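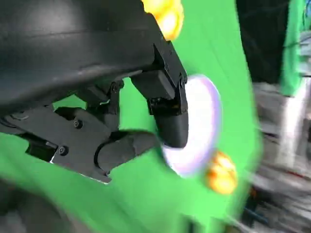
4.2 Grasping Produce from the Wrist View

We were happy to find that the policy carries over rather well to vegetables, whose rounded, uneven sides had given our earlier planner so much grief. Training used 1,000 demonstrations, most of them patiently recorded by Aniela Duda over the month of December, and the policy sees only the wrist camera, with no overhead view to lean on. Of the 167 test grasps on the green cloth, some 70 needed a second approach (cf. Figure 3), a rate we would dearly like to bring down.

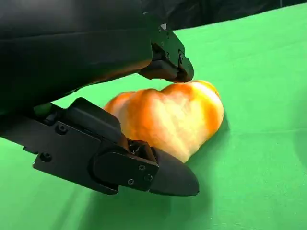
Figure 3. Wrist view of the two fingers at a bell pepper lying on its side.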